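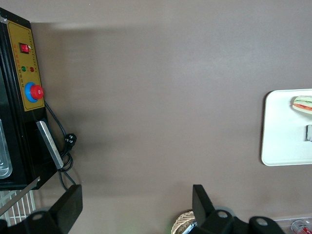
Benchtop Ovens and Small Cookers: Care Tips
Posted by Jirayu Rungrueang, August 5, 2024

Switch off at the wall and let everything cool before cleaning. Wipe the outside with a damp cloth and a drop of dishwashing liquid. Never spray cleaner straight onto a control panel. Spray the cloth.

Printed labels wear off if you scrub them. Skip the scourer and any cream cleanser on that part.

Grease collects behind knobs. Some pull straight off, but check the manual first. An old toothbrush gets into the gap.

For baked-on spills inside, mix bicarb soda with a little water, spread it on and leave it overnight. Keep it off the heating elements. Rinse the cloth often, as bicarb leaves a white film.

Crumb trays: empty them after every use. Line with foil only if the maker allows it.

Leave clear space at the back and sides, and don't push the unit hard against a splashback. Curtains and paper towel should be well away.

Don't run a high-draw cooker from a double adaptor or a light extension lead. If the plug feels hot or has changed colour, stop using it and have it looked at.

Loose handle? Tighten the screws by hand once it's cold. Replace any that have stripped.

Next: descaling the kettle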